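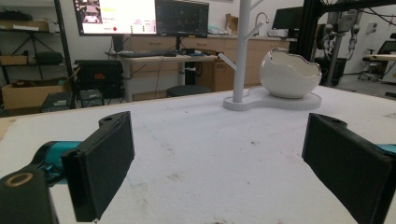 Riltis Mug Tree, White

We've had plenty of mug stands through the shop and this is the one we keep going back to! A tall white pole, arms that reach out at different heights, and a flat base shaped like a figure eight, so there's a rounded spot beside the pole for something small. A bowl, say – the glossy white cracked-eggshell one sits on it beautifully and is great for tea bags or sugar packets (sold separately, ask for the Huvovier egg bowl).

Holds: 6 mugs
Weight limit: 2 kg in total
Colors: white only for now, gray in January

Wipe clean with a damp cloth. The pole unscrews from the base for moving or storage.

Yakubu Ezeani in our Rurdale store has one set up by the register, so come and try it with your own mug if the handle is an odd shape. Big, chunky handles go on the lower arms best.

Orders over $60 ship free.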